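# About Brillton

We're a small evening school in a former shoe shop on Stoterport Street, and we teach people to look after their clothes. Mending, altering, washing, dyeing, knitting, the whole happy mess of it! If you own something you love and it has a hole in it, you're already our kind of student.

Brillton began with a single mending table at the Stoterport street market one April. People brought jeans, mostly, and then they brought their grandmother's tablecloths, and then they started asking if they could learn to do it themselves (yes, please, sit down, take a needle). The market table became a Thursday class, the Thursday class outgrew the room we were borrowing, and now we run 10 courses a year with our own front door and a kettle that never gets a rest.

## What we teach

Our beginner course is called First Stitches and it lasts five weeks. You'll sew on buttons that stay on, take up a hem, patch a knee and darn a sock. We keep groups small so that everyone gets a teacher leaning over their shoulder at the tricky moments, and darning has quite a few of those.

After that you can go wherever you like. Some students head straight for the sewing machines and start taking in waistbands. Others fall for visible mending and come back with sweaters that have more color in the elbows than anywhere else. We love both!

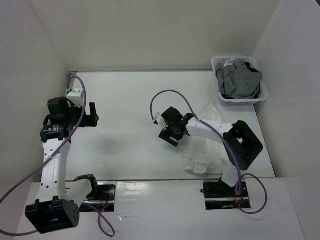 Laundry gets its own course, and it fills up faster than anything else we run. Most of the clothes that come through our door worn out before their time have been washed too hot, too often or with far too much detergent, so we spend a good while on labels, water temperature and stains. Wool takes up an entire evening. We also talk about where clothes wait between wearing and washing, and here we're big fans of the plain white plastic basket with small holes all over its sides, the kind that lets air through to a damp gym shirt. You can fill it, carry it to the machine and rinse it out in the tub. Then we move on to drying, and somebody always wants to argue about pegging shirts by the hem or the shoulder.

## The Śliwiński button collection

Our pride and joy! The Śliwiński tailoring shop gave us its leftover stock when it closed, 68 drawers of it, and students may help themselves when they need a match. There's horn, brass, glass and a great deal of brown. We're still sorting the last drawers, and we still stop to show each other the good ones.

## Joining a class

You don't need any experience or your own machine. Bring something to fix and a pair of scissors if you have one you like. Places are booked through Trukik, our online sign-up page, and you can pay there or at the door. If a course is full, put your name on the waiting list, people's plans change all the time and we do call.

Come by any class evening if you'd like to look around first. We're at 505 Stoterport Street, and the bell sticks, so give it a good push.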